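Notes From the Heffernan Investor Day in Zinitz

Reading time: 5 min

Heffernan opened its Zinitz plant to shareholders in April, the first time it has done so after the purchase of the Plitevetti bakery business. I hold a small position and went to see what the company had bought. The stock had been drifting lower for most of the winter, and the annual report left me with more questions about cash than about bread.

The day began at 9 in the morning with coffee in the staff canteen and a presentation that ran long. After that we were split into two groups for the plant tour, then brought back for lunch and questions. The group was smaller than I expected. Most were individual holders, with a handful from local funds who sat together and asked most of the questions about debt.

The headline number is sales. Heffernan reported $946 million for the year, up from the year before, but nearly all of the increase came from Plitevetti being in the accounts for the full period. Take it out and the older business was flat. Management said this plainly on one of the first slides, and I gave them some credit for it. The slide after that was about adjusted earnings, and there the add-backs were in small type.
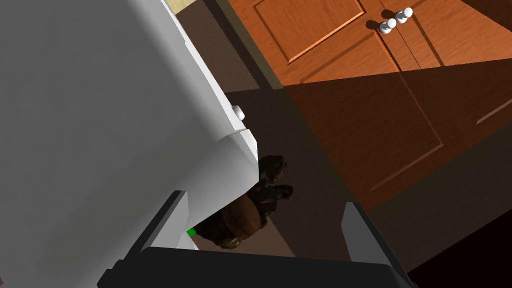 What I wanted to know was how much of the margin improvement will last. The company closed a warehouse, froze hiring in the sales office and renegotiated its packaging contract. All of that shows up in operating costs right away. None of it sells more bread. When one of the fund people asked what margins would look like without those savings, the answer was that they would be "broadly stable," which I take to mean slightly down.

Flour and energy costs are the other part. Heffernan now hedges flour further ahead than it used to. It got good prices last year and said the current contracts run through the fall. Beyond that we were given no figures. Energy is bought on shorter terms, and the ovens at Zinitz are older than I had assumed. A replacement program is planned, but it is not in this year's capital budget.

The tour itself took most of an hour. Visitors walk a raised gangway along the mixing hall and then go down to the packing side. It was loud, and the guide's headset kept cutting out, so I missed part of what was said about line speeds. The packing lines looked busy. Only one of the two older ovens was running while we were there, and we were told the other was down for scheduled cleaning.

The cold store was the most useful stop for me. Heffernan used to ship everything fresh, with customers placing orders each afternoon for the next morning. Since the Plitevetti deal, more of the volume goes out part-baked and chilled. The stated delivery window is now up to 72 hours from order, against overnight before. That lets them fill the trucks and run fewer routes. Freight as a share of sales fell last year, and the company expects it to fall again.

The risk is that retailers don't like the longer window. Toltar, the main competitor in the region, still delivers overnight and says so in its trade advertising. Heffernan says it has lost no large accounts over the change. It did confirm that some smaller shops have moved, and it would not put a number on them.

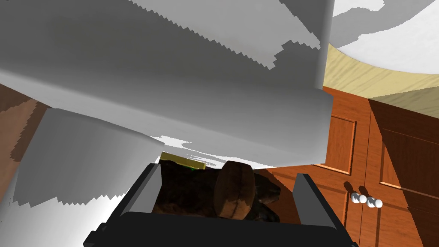

Product mix came up several times over lunch. Sliced white bread is still the bulk of the tonnage and earns very little. The Plitevetti range is smaller but sells at a much better price, and it is the reason Heffernan paid what it did. The items doing best are the plain crusty ones. A round, dark brown bun or small loaf with a crease down the middle, much like the one in the picture, carries a far higher gross margin than a bag of soft rolls, even though the ingredients cost nearly the same. The company wants these in more supermarkets under the Plitevetti name and is spending on shelf space to get there. I would like to see the shelf fees broken out, as they are currently netted against revenue.

On debt, the acquisition loan has 36 months left to run. The company expects to repay part of it from cash flow and refinance the rest. I asked whether the dividend would be held if sales stay flat, and was told the board reviews it every year. The covenant headroom was described as comfortable. There is a table on this in the notes to the accounts, and I would suggest any holder read it alongside the lease commitments, which went up with the Plitevetti sites.

Working capital is better than it was. Inventory days came down, helped by the warehouse closure, and receivables are being collected faster. Payables also stretched, though, and that accounts for a good part of the cash generated in the second half. It may reverse. Management said supplier terms are "where we want them," so I am not counting on another gain there.

Valuation is not demanding. On reported earnings the shares look cheap next to Toltar. On earnings without the one-time items they trade at a small discount, which seems fair for a company with more debt and flat volume. If Plitevetti products can grow in the supermarkets, the discount should close. If they can't, there is not much left to cut.

For anyone thinking of going next year: parking is at the east gate, the tour requires closed shoes, and the slides are not posted afterward, so take notes. Phones have to be left in a locker before the plant floor. Lunch was sandwiches.

I have kept my shares and have not added any. The interim results should show whether volume in the older business has started to move, and I want to see the freight line again before deciding.

The author owns shares in Heffernan and has no position in Toltar. This is not investment advice.

Related
Toltar Half-Year Results: Volume Up, Prices Down
What Heffernan Paid for Plitevetti
How to Read a Covenant Table
Flour Hedging at Small Bakery Companies

Contact | Copyright, all rights reserved | Back to top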